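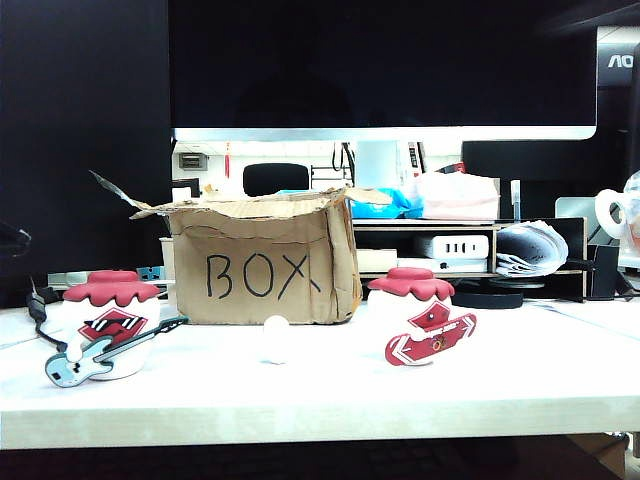
## Minutes, Manipulation Software Working Group

**Time:** Thursday, 10:00 a.m.
**Chair:** Kári Vídalín
**Present:** Vídalín, Lo Presti, Odell
**Apologies:** none received

### 1. Minutes of the previous meeting

Approved with one correction. Item 5 should read "planner timeout," not "planner restart."

### 2. Perception: wrist camera input

Odell reported on the blur filter in Talladar, the group's perception package. The filter scores each wrist frame for sharpness and drops those that fall under a set limit. At the current limit it is too strict during fast approaches, and the pose tracker is left with long gaps between accepted frames.

Lo Presti asked whether the dropped frames could still be of use. Odell replied that large, high-contrast shapes can often be located in them well enough to hold a rough estimate, although small handwriting and printed labels cannot be relied on. The members agreed that blurred frames should be passed on with a low confidence value.
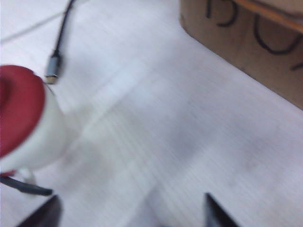 *Figure 1. Wrist view with motion blur: open gripper fingers at the bottom, the marked box at upper right.*

The chair noted that thin cables on a pale surface remain a weak point for the segmentation step. Odell will add a separate cable class to the label set. Until it has been trained, cable regions are to be masked by hand in the test configuration.

**Decision:** Replace the hard sharpness limit with a confidence value. The old behavior stays available as a setting.

### 3. Planning: approach paths near the open box

Lo Presti presented changes to Grudavton, the motion planner. Version 3 treats a container as a plain block, so an open flap can extend outside the space the planner is avoiding. The proposed change adds each flap as its own flat shape, with a margin of 8 mm on every side.

On the recorded test set, the new model produced a valid path in 92 percent of requests. The remaining requests timed out. Lo Presti believes most of the timeouts come from the start pose check, which runs twice, and asked for time to confirm this before any merge.
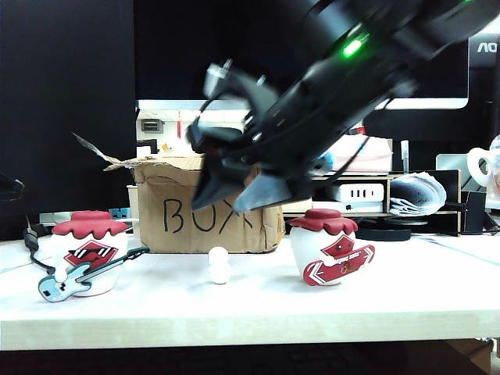 *Figure 2. Arm lowered over the table, gripper open in front of the box, with the two jar figurines to either side.*

There was some discussion of occlusion in the fixed camera view. When the gripper passes in front of the box, part of the lettering on the front face is hidden and the label reader may report a different container. The chair proposed that container identity be fixed at the start of a task and not read again until the arm has returned to its rest pose. Odell asked that the log record any reading that disagrees with the fixed identity. Agreed.

**Decision:** Merge of the flap model deferred until the start pose check has been reviewed.

### 4. Tooling

The replay viewer shows the fixed and wrist streams out of step when one of them drops frames. Vídalín will change the viewer to align by capture time. A request for longer log storage was held over.

### 5. Actions

- Odell: confidence value in Talladar, with updated tests
- Odell: cable class and masking notes
- Lo Presti: review of the start pose check in Grudavton
- Lo Presti: identity lock, including the log entry for conflicting readings
- Vídalín: stream alignment in the replay viewer

### 6. Next meeting

Same day and time in two weeks. Log storage will be the first item.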